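Equipment Notes: Care of the Hand-Held Grippers

The Akska table-clearing project has entered its second stage, and with it the number of hand-held grippers in regular use has risen to 16. The equipment office has accordingly revised its guidance on setting up and looking after these tools. All operators are asked to read this item before their next session. The revised guidance replaces the sheet issued in April.

Grippers are now issued in pairs, one for each hand, and should stay in their pairs for the whole of a loan. A tool that has been matched to a partner and then swapped for another must be checked again from the beginning, and the Lultedari workshop has asked that this be avoided wherever possible. Each pair has its own page in the log. The log recorded 846 sessions during the first stage of the project, and 91 of these included a note on the condition of the pads or joints. Such notes were of great help to the workshop in deciding which parts to stock.

Before each session, operators should open and close both jaws fully several times. The two arms should move evenly and come to rest at the same angle. If one arm lags behind the other, the cause is most often dirt at a joint pin, and a dry brush will usually clear it. Oil must not be used. It collects crumbs, and it spreads to the pads.

The blue pads need the most attention. Household clearing work brings them into contact with drink cans, foil, wrappers and used tissues, and residue builds up between the ribs. Pads should be wiped with a damp cloth after each session and left open to dry. A pad that has split, or that no longer springs back when pressed with a thumb, should be replaced together with its opposite number, so that both sides of the jaw grip alike.

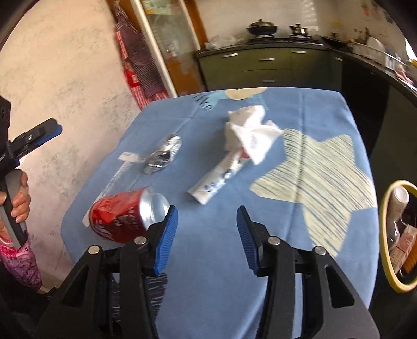 Gripper jaws open over the table, with a can, foil, a wrapper and a tissue to be cleared.

The camera should be checked with the jaws open. Both pads must be in view, with clear space between them, and the lens should be cleaned with the cloth supplied in the case. Operators working in kitchens should look at the lens again partway through a session, as steam and grease leave a film that is easily missed on the small preview screen.

Dehua Lei, who oversees maintenance at the workshop, draws attention to the small screws on the side of the jaws. "They work loose slowly, and the person holding the tool gets used to the play," Lei writes. "Please check them by hand at the start of the day. Do not tighten them past the point where the jaw moves freely."

Replacement pads are available from the Civura store in packs of four — enough for one full pair of grippers. Requests should give the pair number and the date of the last change. Tools with bent links or damaged handles should be returned to the workshop in their case and should not be repaired on site. Loan pairs may be collected from room 19 in the Peng building between 9:00 a.m. and noon.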